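The Perham cell is a two-handed tabletop robot station at the Osari workshop in Hartley, built by Rallitton and known chiefly for the amount of attention its fingers demand. Each jointed black finger is held together by small screws, which work loose with a patience the rest of the machine lacks. The service sheet, written by Rosalba D'Amico, calls for a check of every pivot after 465 grasps. It also asks that the same screwdriver be returned to the same drawer, a request with a mixed record.

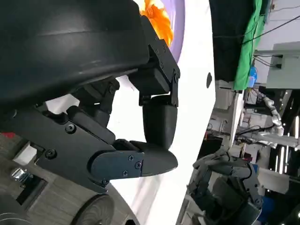
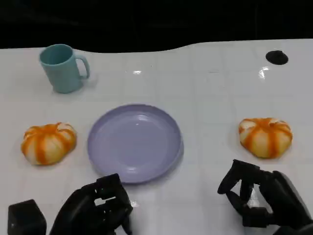 Setup items on a white surface, lavender rim included.

How often are the hands recalibrated?
Every 6 days, or after any finger link has been replaced. The routine takes 3 passes per hand and is run with the arms at low speed.

Replacement links are ordered under part number 889, which covers both hands but not the screws. Those are listed separately, in a catalog last revised in March. Before a new link is fitted, the arm is powered down and the old screws are discarded. Earlier editions of the sheet allowed them to be reused, and the cell spent much of that period dropping things.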